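Section 3. Teaching Your Welley to Clear a Table

By now both arms are bolted down and the Prendico controller is talking to them, so we can get to the part most people bought the kit for. Take your time with this section. The first lesson goes slowly for everybody, and the second one goes much better!

1. Lay a few dishes on a small table, with a bowl on a plate, a cup or two, and whatever else you'd normally leave out after lunch. Use your everyday things, but keep Grandma's china in the cupboard for now.

2. Switch on the wrist camera and open Live View in the Parry app. Guide the arm by its handle until the dishes sit between the two fingers.
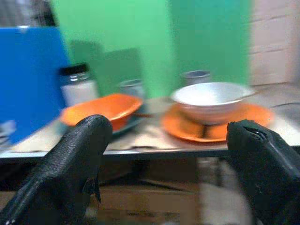 3. Hold the arm still and count to 3 before you press Mark. If you press too soon, the app will ask you to do it over -- it's fussy about this, and we've left it fussy on purpose.

4. Move to the next dish and mark it the same way. You can store up to 118 marks in one lesson, far more than a lunch table needs.

Note: If the app shows code 954, the wrist cable has worked loose. Push it in until it clicks and carry on from your last mark.

5. Switch to the head camera and look over the whole work area, floor included. Both arms need room to swing down and back without meeting a chair, a fan or a table leg.
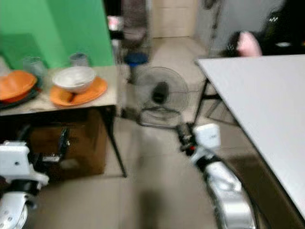 Figure 3-2. Head camera view, with both arms lowered and the dishes on the small table at left.

CAUTION: Keep children and pets out of the room while the arms are powered, even when they're standing still.

6. Press Save Lesson and give it a name you'll remember.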